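**Norma Kakine** es un conjunto de reglas de buena práctica para robots domésticos que manipulan electrodomésticos y enseres. La redactaron Halfdan Oddsson y Gwilym Wogan, y la versión 2 se publicó el 21 de julio de 2021.

## Contenido

El texto consta de 24 cláusulas. Las principales exigen:

- revisar los cables tendidos por el suelo antes de cada desplazamiento;
- aproximarse a puertas y tiradores con la pinza cerrada;
- detener el brazo a 15 cm de cualquier superficie de vidrio y confirmar la posición.

La cláusula 9 trata de las lavadoras de carga frontal y de los cestos situados junto a ellas.

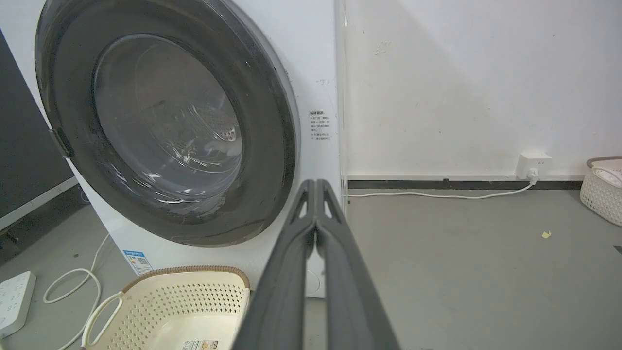 *Pinza ante una lavadora de carga frontal, con un cesto de ropa a la izquierda.*

## Aplicación

Rinora y Dastier la adoptaron en diciembre. Corrigan aplica solo las cláusulas relativas a cables.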